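Chapter 4
Waiting for the Song to Stop: How Movies Use Music

I have a confession to make before we get going. For years I watched movies with my ears switched off. I heard the dialogue, sure, and I jumped when the monster came through the wall, but if you had stopped me in the lobby afterward and asked what the music was doing in the second half, I would have stared at you. I could hum the big tune. That was it.

Then I took a job running the projector and the sound board at a small theater in Stedside, and I had to sit through the same picture night after night (matinees too). By the fourth or fifth showing I knew the plot cold, so my brain went looking for something else to chew on, and what it found was the score. I started noticing where the music came in. Later I started noticing where it went out, and that turned out to be the more interesting half. Most of this chapter grew out of those nights, so if it sometimes sounds like somebody talking to himself in a dark booth, well, you know why.

In Chapter 3 we dealt with cutting: how long a shot stays up, what follows it, and what your mind does with the gap. Keep all that handy. Music and cutting are always bumping into each other, and we'll be borrowing words like "beat" and "cue" from both sides.

What you should get out of this chapter

By the time you reach the review pages you should be able to tell the difference between music the characters can hear and music only you can hear. You should be able to write a cue sheet for a short sequence, and to talk about a song number in a musical as part of the story. You should also be able to describe silence, which sounds like a strange thing to ask, but hang on until section 4.5.

Words to watch for

Source music: music that comes from somewhere inside the story, like a radio, a band, or a kid practicing the trumpet next door.
Underscore: music laid over the story from outside, which the characters don't hear.
Cue: one continuous stretch of music, from where it enters to where it leaves.
Spotting: deciding where the cues go.
Playback: a recorded song played on the set so the performers can move and mouth the words in time with it.
Sneak: a cue that enters so softly you can't say when it began.
Stinger: a sudden hit of music on a shock or a joke.

4.1 Who can hear it?

Let's start with a movie I'm going to lean on all through this chapter. It's called Alo, and it's about a young woman who sings in the back room of her uncle's tea shop and wants very badly to sing somewhere else. It isn't a famous picture. The print I ran had a scratch all the way down the third reel. But it's wonderfully clear about what its music is up to, and that makes it a good teacher.

Early on there's a radio on the shop counter. It plays a thin, crackly love song while the uncle counts the day's money. He can hear it. She can hear it. The customers can hear it and one of them complains. So far, this is source music, plain and simple.

Then she picks up a tray and walks out the back door into the alley. The song should get quieter, right? She's moving away from the radio. Instead it opens up – the crackle goes, the strings come in underneath, and suddenly it's filling the whole theater. The singer on the recording is the same. The song hasn't skipped a line. But the radio couldn't possibly be making that sound, and we've moved from the shop into her head without a single cut to tell us so.

I love this trick and I'm a sucker for it every time. It's an old one, and you'll find it in love stories, gangster pictures, war movies, cartoons, you name it. When you catch a film doing it, ask yourself two things. When exactly does the sound change? And whose side are we on after it does? In Alo the change comes on the step down into the alley, and after that we're with her for good. The uncle may be right about the money (he is, I think, right about the money), but the movie has already picked its singer.

Now watch for it going the other way. A great big orchestral swell can turn out to be a phone ringing, or a marching band that comes around the corner and spoils the mood. Comedies do this a lot. It gets a laugh, and the laugh works by reminding us that we were being pushed around.

Try this: Pick any movie you know well and watch the first ten minutes. Each time you hear music, write S for source or U for underscore. If you get to one where you can't decide, put a question mark and move on. The question marks are the ones we'll want to talk about in class.

4.2 Spotting, or where do we put it?

Before a composer writes much of anything, there's usually a long sit-down with the director and the editor. They run the picture and stop it over and over. Does this need music? Starting when, on the look or on the line after the look? It sounds like a small question. Move an entrance by a second or two, though, and you can change who seems to be lying.

Think of a man at a kitchen table who says, "I was home all night." If the low strings sneak in before he says it, we don't believe him, and we've been told not to. If they come in right after, we're catching him along with the detective. And if there's no music at all, we have to make up our own minds, which is harder work and sometimes a lot more fun.

The temptation is always to put in too much. I've sat through pictures where the music never shut up, and after a while I couldn't feel it anymore, the way you stop feeling your socks. A good spotting session is partly about being stingy.

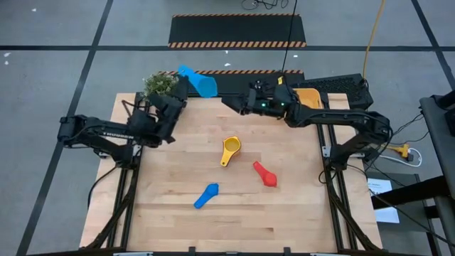

4.3 Keeping a cue sheet

You'll be keeping cue sheets for the rest of this course, so let's settle on how. Professionals use a fancier version, mostly so people get paid properly. Ours is for thinking.

Take a blank page and make four columns. The first is the time the music comes in. The second is the time it goes out. In the third, write S or U, or both if it changes on the way. The fourth column is the wide one, and it's where you put what you heard and what was going on when it started and stopped.

Please use plain words in that last column. You don't need to read music for this course and I won't be impressed by borrowed Italian. "Slow piano, starts when she shuts the drawer, stops when the phone rings" is a terrific entry. "Sad music" isn't much use to anybody. Sad how? One instrument or a roomful? Does it stop dead or fade off?

Here are three entries from my own sheet for Alo, just as I wrote them in the booth:

In at 3:10, out at 5:02. S, then U. Radio love song. Crackle drops out on the alley step. Ends when uncle yells.
In at 11:40, out at 11:55. U. Two plucked notes, over and over, under the bus ticket. Almost missed it.
In at 24:00, out at 28:31. S? Rehearsal song. Piano in the room, but who is playing the drums?

That last one bothered me for a week. There are no drums in the rehearsal room. I went back and checked. We'll come back to those drums in 4.4, because they're a perfect example of how song numbers bend the rules.

A tip from somebody who learned the hard way: watch once without writing. The first time through, just let the picture work on you. If you start scribbling right away you'll get a tidy sheet and no idea how the thing felt, and how it felt is what you're trying to explain.

4.4 When people sing

Some students come into this unit already rolling their eyes at musicals. "Nobody bursts into song in real life," they tell me. True enough! People in real life don't get a close-up either, or skip straight from Tuesday's breakfast to the wedding. Every movie asks you to go along with something. Musicals just ask out loud.

There are huge film traditions where songs are the normal way to tell a story, and a picture without them would feel a little undressed. If you grew up with those movies, you're ahead of the rest of us here, and I hope you'll speak up. A song can squeeze a whole courtship into a few minutes. It can let a shy character say what she'd never say across a table. It can take us up a mountain for one verse and back to the bus stop for the next, and we don't ask who paid for the trip.

So, the drums. The rehearsal song in Alo starts with a girl, a piano, and a bored accompanist. That's source music. By the second verse there are drums, and by the third there's a choir. The room hasn't changed. What has changed is how big the song is to her, and the sound is keeping up with that. Then the accompanist closes the lid, all of it stops at once, and we're left with one small voice finishing the line by itself. I must have seen that moment 40 times and I still lean forward.

When you write about a song number, try cutting it out in your mind. Would you be missing a fact? A feeling? A change between two people? If she walks into the song scared and walks out of it stubborn, then the song did the work of a scene and should be treated like one.

4.5 The sound of nothing much

A theater in Clulton where I filled in one September had 1,000 seats and a sound system older than I was. When a movie went silent in that room you could hear the building hum. I used to dread the quiet stretches, thinking people would get restless. Mostly they got still.

Silence in a movie is hardly ever complete. Take away the music and you begin to notice shoes, breath, a refrigerator, traffic two blocks over. Those were there before. The music was sitting on them. When it gets up, we feel a bit exposed, and a smart director can use that feeling for terror or for tenderness or just to make us listen to what somebody is saying.

On your cue sheet, give the long gaps a line of their own. Write down the time, leave the S and U column empty, and tell me what you could hear.

Before you go on

Section 4.6 takes the opening reel of a crime picture, Arthur, and works through it cue by cue. Watch the reel once before you read, with the best speakers or headphones you can get your hands on. Then make a sheet of your own and keep it next to the book. Mine has a question mark at the elevator, and I'd like to know what you put there.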